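When the gripper won't let go: curing a sticky release on snack packets

We had this fault on and off through most of May, and I nearly wrote it off as bad luck before I sat down one evening and worked through it properly. If your hand-held gripper closes nicely on a crinkly packet but hangs on to it when you ease off the trigger, I hope what follows saves you an evening of your own.

Step 1. Set out a fair mix of things to pick up

Don't test with one packet, however tempting it is! Foil, soft film and small twisted sweets all behave differently against ribbed or textured pads, so put a good jumble in front of the box and open the jaws wide before you go near any of it. 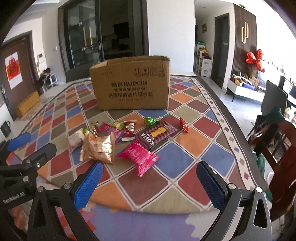 Step 2. Look for the drag

Switch the Gevodix logger to 200 readings a second and close the jaws on nothing at all, then open them again. On a healthy tool the two finger lines fall together. On ours, one lagged behind the other every time, and the packet went with it — usually straight back out of the box, and once on to the floor.

Step 3. Clean and ease the pivots

Take the power off first, please, and keep your fingertips out of the linkage (I have a pinched thumb to show for my hurry). Wipe round each pivot screw with a dry cloth, then slacken the stiff one by a very small amount until the finger swings freely without wobbling.

Step 4. Try it with a light squeeze

Hold a packet upright over the box, gripping no harder than you need to.

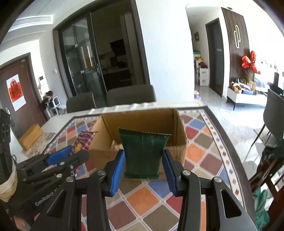 Let the trigger out slowly, and do it plenty of times before you trust it. I did 100 releases with the Arriaga pads on and had 2 that stuck, both on the same crumpled foil. Wiping the pads cured those as well. I now check the pivots every 2000 closes, and note the count on a bit of tape stuck to the lid of the tool case.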